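Dastum Demo Collection - Frequently Asked Questions

Last updated 25 September 2023
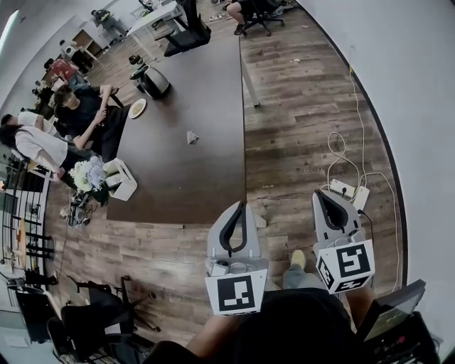

I get asked the same handful of things every time I mention what I do, so I finally wrote the answers down. I run the demonstration side of Dastum, which means I walk up to tables and pick things up for a living (my mother is still waiting for a better explanation).

What are you collecting?

Short recordings of a person doing an ordinary job with a pair of hand-held grippers. Move the plate, fold the cloth, put the cup back where it was. Each recording is one example, and the policy learns from a big pile of them. As of this update we have 1,737 that passed review, and the goal for the first release is 2,000. So close!

Why hand-held? Don't you have a robot arm?

We do, but teleoperating it is slow and my shoulders hate it. With the grippers in my own hands I can get through a task at something like normal speed, and I can carry them to whatever table is free.

What are the black-and-white squares for?

They're fiducial markers, and they let the software work out where each gripper is and which way it's turned. Please don't put tape over them, and please don't wipe them with anything stronger than a dry cloth. I did that once in June and spent an evening printing new ones.

Do you clear the room first?

Nope! We did in the beginning, and the model got very good at tidy rooms. Now we record with people sitting around, lunch out, cables on the floor, whatever the day brings. Everyone who might be in view signs the consent sheet first - if you haven't signed, tell me and I'll wait.

How long is a session?

I stop after 2 hours, even when it's going well. Tired hands make sloppy grasps, and I'd rather have fewer recordings than a batch I need to throw out.

What gets thrown out?

So far 265 recordings. Mostly it's lost tracking (I turned a cube too far away from the camera), plus a bunch where I forgot the task halfway through and just sort of stood there. Drops are fine if you pick the thing back up and finish - we keep those and tag them as recoveries.

Dernlow or Flallus, which one do I use?

Dernlow is the recorder. Flallus is where you label and review afterward. If you're only helping with labels you never need to open Dernlow at all.

What's the Kowalczyk split?

A set of tasks we hold back for testing and never train on. It's named after the street our first office was on. If a folder has that name, look but don't copy anything out of it.

Can I try it?

Yes, please do! Left-handed people especially, we're short on you. Wear shoes you can stand in for a while, push your sleeves up, and do a few practice grasps before we hit record. Your first ones will feel clumsy. Mine did too, and some of them are still in the training set.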